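# The Hall Crew and the New Hands

Roman Pietrzak has built trade fair stands for 14 years, and he still carries a tape measure in his jacket. At Hiltwood, the firm where he works, the robots now come to the fairs too, and his job has moved a little closer to theirs.

"Before, I finished when the floor was clean," he says. "Now I stay, and I learn what the arm needs."

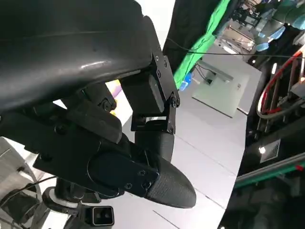 The change began in February. Hiltwood sent four of its builders on a course at Sudier, where they learned to check cables, replace worn finger pads and stop an arm safely. Three of them now do this work at every fair. The pay is better, but the days are longer - and the older builders worry that the simple jobs, which they liked, will slowly go away.

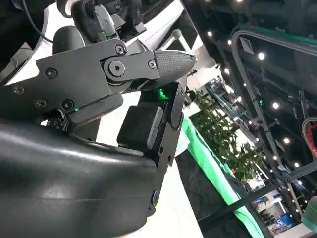

*3 min read*

Bielecka, the town where most of the crew lives, has seen factories close before, so people ask direct questions. Who will be needed in a few years? Pietrzak does not have the full answer. He has asked Hiltwood to put training hours in the contract, and the firm has agreed to discuss it before the Kanico fair.

In the meantime he keeps a notebook with every fault he has seen, written by hand. The younger builders borrow it often.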